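Cup rack or cupboard? Quick tips

Tuesday, March 6, 2018

Short one today, dinner's on. Got asked again about drying cups without a soggy towel all over the counter. A rack. Get a rack. Mine is a cheap Fledberg, had it 2 years, still fine.

Cups go upside down, always. Shake them first — one good flick over the sink — or you get drips everywhere. Handles all the same way if they have handles. Don't jam them together, air has to get in.

Then a tray. Best thing I did all winter. Bowls and the odd small cup ride on the tray, cups go on the rack, and you carry teh whole lot to the table in one trip.

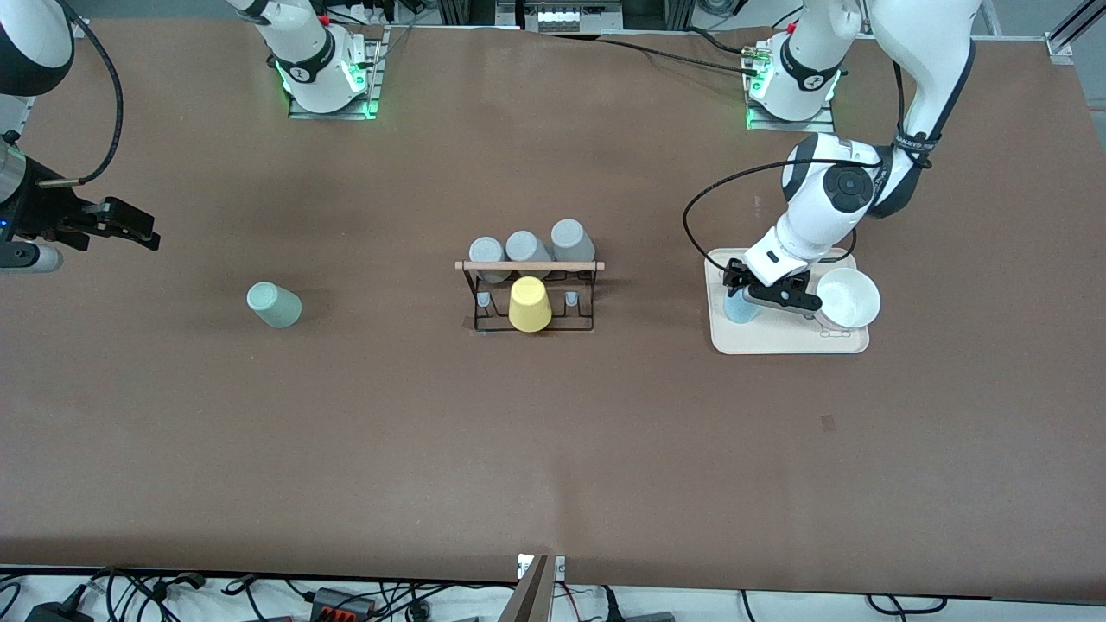 Gray cups upside down on the rack, blue cup and white bowl on the tray.

Get a tray with a raised rim. Stuff slides otherwise. A cutout handle helps too, easier to grab with one hand full.

Wire racks: wipe the wire dry once a week, get into the corners with an old toothbrush. Any wood on it, dont soak it. Quick rub with a damp cloth, dry right after.

Chipped cups — out. Or pens.

More on bowls next time, have to run.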